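Wirstead 69 Travel Pack

A soft-sided pack for train and hostel travel, made by Prillico. It opens flat like a suitcase, so you can get at your clothes without emptying everything onto the bunk.

The shoulder straps tuck away behind a zip panel for bus holds and luggage racks. The hip belt comes off – two clips, one each side. 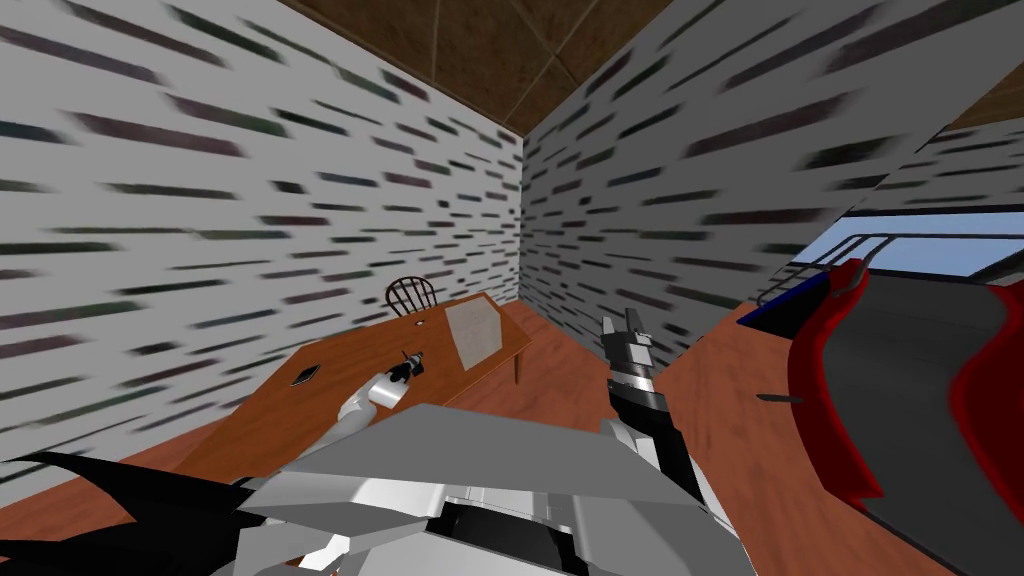
The grey lining is new from May. Packs with the older black lining are the same size and take the same rain cover, which is sold separately.

Colour: navy or rust
Capacity: 69 litres
Outside pockets: 4
Warranty: 12 months

Allow roughly 9 working days for delivery. For spare buckles and strap repairs, contact Kausar Lodhi in the workshop.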